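Shiny Things: A Gallery of Reflective Surfaces

The Utton Surfaces Quarterly has run a gallery page in every issue since we could afford better paper, and the theme for April was chosen by whoever shouted loudest at the planning lunch. The theme is shine. We asked for polished objects and got 462 entries, a good many of them teapots.

Shine is a miserable thing to photograph. A matte object minds its own business, but a polished one shows you the ceiling, the window, the thing you left on the shelf and meant to move. Several entrants wrote to say they had spent an entire evening hanging black cloth around a sugar bowl. One of them enclosed the bill for the cloth. We have filed it.

Flat mirrors were ruled out early, on the grounds that they are cheating. Spoons were allowed if clean. Very few were.

What the judges kept going back to was the sphere. Curved chrome takes in far more of a room than you meant to show it, then squeezes the lot toward the rim, where straight lines go to be humiliated.

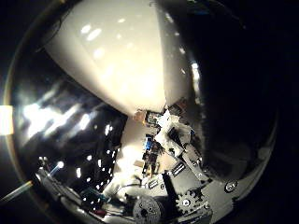
Utton Surfaces Quarterly, Issue 49, page 6

Chrome sphere, dark background. A cream-white curve fills much of the upper half, with three soft highlights sitting on it like thumbprints on a dinner plate.

Look lower left for the ceiling lights, shrunk to pinpoints in uneven rows, and for one small bluish-white spot glowing among them. The judges argued over that spot for longer than they argued over the prize.

The bright rectangle at far left throws a band of blurry streaks across the dark. Skaline Papers, who print this page, asked whether we wanted the streaks cleaned up. We did not, and would like it known that they asked twice.

The black on the right gave them a different sort of trouble. Skaline's first proof came back a sort of damp charcoal, and the thin gray glint of the rim disappeared into it. The second proof was fine. The third, which we hadn't ordered, was also fine.

Prints from this issue are on the wall at the Kravchuk Rooms until the end of the month, in the corridor between the coat hooks and the radiator. Entry is free. The corridor is narrow, so please take your backpack off before admiring anything.

Next issue's theme is rust. Drumov Framing is giving a frame to the winner, size to be settled once they find out which ones they have left. Send no more than 70 words with each entry, and please, no teapots.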